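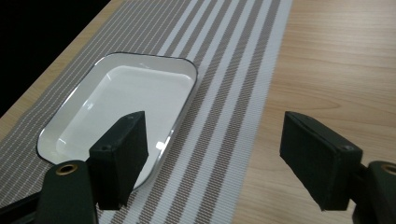

A white enamel tray with a dark rim, on a striped woven placemat.

What is enamel?

Have you ever tapped a white tray or an old camping mug with your fingernail and heard it go tink? If it's made of enamel, you were tapping glass! Enamel is a very thin layer of glass stuck tight to metal, and people have been making it for thousands of years.

How do they do it? First a sheet of steel is pressed into shape. Then it gets a coat of ground-up glass mixed with water and clay, a bit like runny paint. When the coat has dried, the tray goes into a furnace hotter than 700 degrees Celsius (your oven at home can't get anywhere near that!). The glass melts, spreads out and grips the metal as it cools.

Smooth glass doesn't soak up food or smells, so an enamel tray is easy to wash. It's shiny too - look how the light bounces off the bottom of the one on the mat.

Lots of enamel things have a dark line along the edge. Edges get bumped more than anywhere else, and a chip is much harder to spot on a dark rim than on a white one. If you do find a chip, show a grown-up. Bare steel can rust, and bits of glass don't belong in your sandwich.

Now for the placemat. Weaving means passing strands over and under each other, again and again. Change the colour of the strands and you get stripes!

Try it yourself

Cut 7 long strips of brown paper and 7 of white. Lay the brown ones side by side and tape down the tops. Weave a white strip through - over, under, over, under - then start the next one under, over. Push each strip up snugly against the last. What happens to the pattern if you swap in a few brown ones?

Words by Garba Ogunleye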